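From: Jessie Drummond
To: bimanual-users list
Date: 17/07/2021
Subject: Re: Brisomeck hand set, anyone past the trial period?

> We are looking at the Brisomeck two-hand package for a parts
> sorting cell. The quote from Pledberg includes mounting and one
> site visit. Before we sign I would like to hear from someone
> who has run it on mixed small objects. Main worries are thin
> parts lying on a table, cable wear at the wrist, and whether
> the support contract is worth the money. Our arms are already
> in place and we do not want to replace them.
>
> Also, does the calibration survive a power cycle?

We have had the set on evaluation at Trullembridge since the start of the month. Both hands are on our existing arms. Answers in your order, then a few things you did not ask about.

1. Thin parts

Weakest area so far. Boxes are fine in either hand once the approach is set up. Flat discs are another matter. The fingertips have to come in low and partly curled, and the stock grasp library assumes a part taller than ours. Out of 49 attempts on a disc with default settings we got 15 clean lifts. Most of the misses pushed the disc away from the hand. Lowering the approach height in the config helped, but I have not repeated the full run and will not quote a number for it.

Current layout is a red-lidded box in the center, a small cardboard box behind it toward the right hand, and the green disc on the far side, which the left hand takes. Thin gray tape marks the work area. Keep the tape if you do the same, the vision package wants a fixed boundary and re-teaching it is slow.

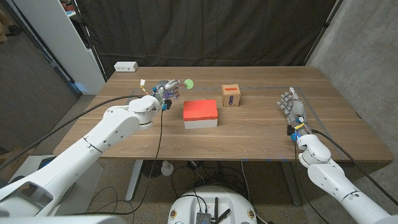 2. Cables and wrist

The cables leave the wrist externally. There is no routing through the arm unless you buy the Rajput adapter, which we did not. Leave slack. On our first setup the left cable came up short at full reach and the controller logged a comm fault. No visible wear yet at 800 cycles, but that is not enough to tell you anything about a year of production. The connectors are grouped at the wrist and are awkward to get at with the hand mounted. Label them before the first removal.

3. Support contract

Depends on your staff. Pledberg answered four tickets for us. Two were fixed with a config file, one needed a firmware update, one is still open (thumb drifts off zero after a long idle). Replies were competent. If you have someone who can read a joint log you can probably skip the upper tier. The base tier covers firmware, and you will want that.

4. Calibration

It survives a normal shutdown. It does not reliably survive an emergency stop with the fingers loaded. After an e-stop, open both hands fully and run the short homing routine before trusting any position. The manual puts this in an appendix and it should be on page one.

Not asked, but relevant:

The site visit in the quote is for mounting only. Tuning for your parts is billed separately. Get that in writing.

The two hands do not share a grasp library. Anything tuned on the left has to be mirrored and checked on the right. The export tool does the mirroring but drops the force limits without a warning, so re-enter them by hand.

If your parts are mostly boxes, I would go ahead. If they are mostly flat, ask Pledberg to extend the trial and test on your own parts first. I can send our approach height settings off list.

Jessie Drummond
Trullembridge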